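Zikelen moves subscriber covers to a separate print run

Fashion monthly Zikelen will split its cover program in two starting with the December issue. Newsstand copies will keep the full set of cover lines, the price box and the barcode on the front. Subscriber copies will carry the same cover subject in a different photograph, with the title logo and no other type.

The change was confirmed by Urcombe, the magazine's publisher, in a notice to advertisers and distributors. Until now subscribers received the newsstand edition with a mailing label placed over the lower left corner. Under the new arrangement the label moves to the back cover, and the address panel is printed directly on the sheet.

The split applies to the cover only. Inside pages, including the cover pictorial, the beauty section and the front-of-book shopping pages, are identical in both versions and will be printed in a single pass. The two covers are printed separately and joined at the bindery.

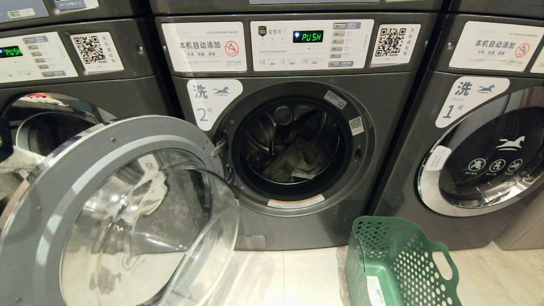

Will the subscriber cover be sold in stores?
Newsstand outlets will receive only the standard cover. A batch of 3,000 extra subscriber covers will be printed for single-copy sale through the magazine's own site, one per order.

Craig Guthrie, production director at Urcombe, said the main technical issue was color matching. The two covers come from the same shoot but are printed on different stock. The newsstand version stays on coated gloss. The subscriber version moves to an uncoated sheet, which absorbs more ink and darkens skin tones if the files are not adjusted.

"We build a separate profile for the uncoated sheet and proof it on the real paper," Guthrie said. "A screen proof is fine for checking the crop. It does not tell you what happens to a red lip or a navy coat."

Two test covers were run over the summer using photographs from a back issue. In the first, shadow detail in a black wool jacket closed up and the collar could not be read against the background. The second test used a lighter curve and a lower total ink limit, and that setting has been adopted as the standard for all subscriber covers.

The title logo also changes between versions. On the newsstand cover it runs the full width of the page and may be partly overlapped by the subject's head. On the subscriber cover it is set at 40 percent of that width and placed at top left. The typeface is the same. The issue month appears on the spine and, in small type, on the back.

Creative director Nidia Mosquera will select both images. According to the notice, the newsstand picture will normally be a three-quarter or head-and-shoulders portrait with eye contact, shot against a plain ground that leaves room for type. The subscriber picture may be full length, in profile or on location, and the clothes need not be from the lead look of the story.

Mosquera said the requirement has altered the shoot schedule – location frames are now planned in the morning and studio frames in the afternoon, with a second hair and makeup call between them. Stylists have been asked to clear at least 2 looks for cover use with each fashion house before the shoot day. In the past one cleared look was the usual practice, and a late withdrawal of a sample could delay the cover by a week.

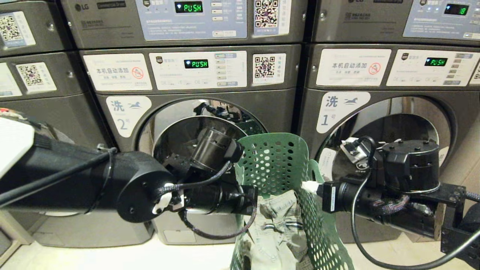

Photo: Wei / Zikelen

The December cover subject has not been announced. The notice says only that the pictorial runs to 16 pages and was photographed over one day. Cover credits for clothing, hair, makeup and fragrance will be listed on the contents page in both versions, with a separate line for each cover where the looks differ.

Advertisers are affected in one respect. The back cover of the subscriber edition loses a strip along the bottom edge to the address panel, and back-cover advertisements must be supplied in two sizes. Files for the standard size follow the existing specification. The shorter version must keep all text and logos clear of the panel, and it will be returned if any live matter crosses the line. Inside front and inside back positions are unchanged.

Cakex, the beauty brand that has booked the December back cover, has supplied both files.

Distribution will continue from the present bindery. The magazine is shipped to 159 wholesale and retail drop points, and none will see a change in carton count or delivery day. Subscriber copies will be mailed in a paper wrap in place of the clear film used at present. The wrap adds roughly a day to the packing stage, and the subscriber mailing has been moved forward to keep both editions on the same release date.

The subscription price remains the same. Existing subscribers do not need to opt in, and gift subscriptions are treated in the same way as regular ones. Digital subscribers will see the newsstand cover by default in the app – the subscriber cover will be added as the second page of the file. Library and institutional copies will carry the newsstand cover unless the account holder requests otherwise.

Requests for the alternate cover on institutional accounts should reach the Urcombe circulation desk before the December issue goes to press.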